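Branthorpe Community Kitchen: Progress Report
Prepared by Mirjam Groen for the Geltholm Fund
November 23, 2022

Meals
The Wednesday lunch and the evening meal both ran every week in October. We served over 900 meals in the month. Most guests live within walking distance, but a growing number now come by bus from Woswood. Lentil soup is still the dish people ask for most.

Staffing
Amirul Wijaya has taken over the kitchen schedule. Vidar Sandberg finished his food safety course and can now run a shift on his own. We are still short of help on Fridays. An ad has gone up at the library and we have had two replies so far.

Building
The new extractor fan was fitted in October, two weeks behind plan. The electrician found old wiring behind the stove that had to be replaced first. The extra work cost $1,000, which we paid from the repairs line -- that line is now nearly spent. The back door still sticks and needs a carpenter.

Supplies
Hijazi Foods continues to deliver rice, beans and oil every other week. Ghassan Sleiman agreed to hold his prices until spring. We stopped buying foam cups and now order paper ones for soup and hot drinks. They cost a little more per case, and guests have had no complaints.

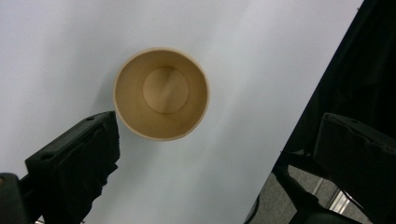
Unprinted kraft paper cup.

Next period
We plan to add a Saturday breakfast with room for 40 people. Yiğit Yazıcı is pricing a second-hand griddle and will send two quotes. We would like to move the unspent training money to the repairs line and ask for your approval in writing -- an email is fine. Receipts for the fan and the wiring are attached.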